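August, workbook 2, print room. Kudanholm display job cont.

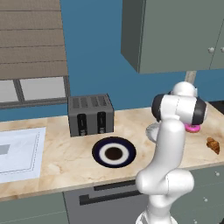

Rakville wrote back overnight to say the banner text is too soft, that "community event" could be a bake sale and the word homophobia should be on it in full, readable from across the street. Fair enough. Redoing the main screen this morning. Keeping the old one in case Cerkedville still want theirs plain.

9.40 — stripped and recoated the two big screens. Emulsion is getting old, a bit lumpy near the bottom of the tub. Strained it through a stocking. Order more before the forum posters or we'll be stuck.

Exposure on new text screen: first go underdone, the counters in the o's and the b washed out. Second go fine. Wrote the time on the frame in pencil, please don't scrub it off.

Ink. Six colours for the stripe panels. Purple still drying too blue on the cotton. Added a touch of the old magenta, better, but mix is by eye so do ALL the purple in one sitting or the panels won't match. Yellow needs two passes on the grey stock, one on white. Orange ok as is.

Posters: 200 wanted all up for the Kudanholm forum and the school drop. 126 printed and racked as of lunch. Rest waiting on paper, the delivery went to the Cerkedville office by mistake again. Someone with a car?

Note on wording, so it's written down somewhere. Draft from Cerkedville had "tolerance" in the subhead. Rakville don't like it and neither did the people at the last reading night. Changed to "safe at home, safe at work, safe at school". Longer line, had to drop the type size a notch. Check it still reads from the back of the hall before running any more.

Also the legal clinic phone line goes on the BOTTOM not the side. Side gets folded under on the A-frames. Lost it on half of last year's.

1.15 — Zeng file came through for the programme cover. Bleed missing on left edge. Sent it back. Asked them for an outlined version too, our machine hasnt got that font and it swaps in something awful.

Programme running order is still moving. Media panel now before the break, health workers' session after. Don't print the insides till that's locked. Cover can go whenever.

Badges: 30 pressed, pronoun strip left blank for people to fill in themselves. Marker smears on the gloss finish, rubs straight off with a thumb. Matte is fine. Use up the gloss ones for volunteers who want a printed strip, otherwise matte from here.

Reporters at the media session get a sheet on terms and on not naming people without asking. Proof is on the noticeboard, fix spellings in red please. I've spotted "recieve" already.

To do
- clean purple screen tonight, not tommorow
- chase paper
- hem on long banner, eyelets every hand-span
- ask Kudanholm hall if we can hang off the rail or if it's stands only
- new squeegee blade, the wide one has a nick and leaves a line

3.50 — long banner flat on the back table, heat set not done. Leave it be.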